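Notebook, election data desk, Pramville
January, started 09:40

Carrying on with the Dilton council by-election and the precinct returns. Kaj Kirkegaard has the mayoral file, I have the wards. Luzius Ruchti is checking both against the clerk's printed sheets.

Returns file loaded on the second attempt. The first attempt failed at row 748, where the ward name had been entered with a trailing comma. Fixed in the working copy only. The original stays as received, in the folder marked raw. If anyone reloads from raw, the comma will bite again.

Ward boundaries. Dilton North lost two streets to Dilton East in the last review, and the clerk's office has published the new map but not a new street index. I have been matching addresses to wards with the old index plus a hand-written patch of 12 lines. The patch is in the shared folder with my initials. Two of the lines are uncertain: Mill Rise, where the boundary runs down the middle of the road, and the flats behind the old bus depot, which have a postcode in one ward and a front door in the other. Treated both as East until the clerk replies.

10:55. Turnout. The clerk divides ballots issued by the register at close. The party agents divide valid votes by the register at opening. The two figures differ in every ward and the local paper has printed one of each in the same table. We use ballots issued over register at close and say so in the first note under the table. Late additions to the register are in a separate sheet and have to be added by hand. Done for North and East. Not done for Harbour.

Spoilt papers. Harbour has 19, which is high for a ward of that size. Luzius thinks it is the layout of the ballot: the independent and the residents' candidate had the same surname and were listed next to each other, so some voters marked both. The sheet gives reasons for rejection by code and most of them are the code for voting for too many candidates, so that fits. No comment from the returning officer yet. Do not write it up as an explanation, only as a breakdown by code.

11:30. Statements log. The mayor and the leader of the opposition group both put out statements on the housing vote, and both amended them afterwards. We keep each version with the time it was captured. The mayor's second version drops the sentence on the Devadiga contract. The opposition's second version corrects a street name and changes "promised" to "indicated". Logged as v1 and v2 for each, no commentary. Kaj wanted to mark the Devadiga one as a retraction. I disagree — a deleted sentence is a deleted sentence, and the word retraction should be kept for cases where the author uses it. Left as "removed in v2", with a note of his objection.

Petition on the bus lane. The threshold for a council debate is 1,000 valid signatures. Organisers say they are over it. The clerk has not finished validation. Until then the entry reads "submitted, under validation" and carries no number. Please stop changing this.

13:15. Brinex export tool. It writes dates month first whatever the setting says. Anything with a day below 13 is converted without a warning and comes out wrong. Worked round it by exporting the date as text and splitting it afterwards. Luzius has reported it to them. Check every older export that has a date column, beginning with the candidates' expenses.

Expenses. Four returns in, one outstanding. The residents' candidate has put leaflets under "transport", presumably because the printer also delivered them. Entered as declared, with a query flag. We don't move items between headings ourselves.

14:20. Page template test. Checked whether the caption line keeps to the column width. It does, at both sizes. Spacing under the caption is one line too deep on the narrow layout. 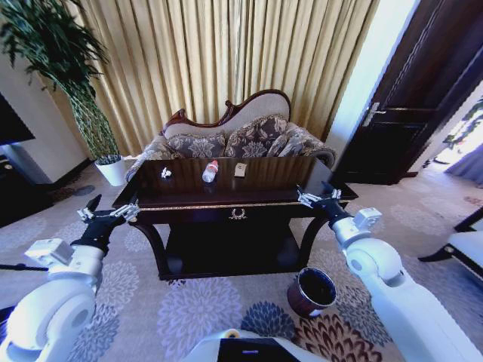

Console table and settee, with a water bottle on its side on the tabletop.

Caption text wraps properly on the narrow layout when the browser font is enlarged. Table notes do not, they run into the right margin. Passed to Kaj.

15:05. Clerk's office rang back. Mill Rise: odd numbers East, even numbers North. So my patch is wrong for half the street. Corrected, now two lines where there was one. The depot flats are East, as assumed. Reran the match and the ward totals agree with the printed sheets for North and East.

Open:
Harbour late additions, by hand.
Rejection codes for the other wards, same layout as Harbour.
Older Brinex exports, date check.
Outstanding expenses return, ask again after the deadline and not before.
Narrow layout, caption spacing and table notes.

Working copy saved 16:50. Raw folder untouched.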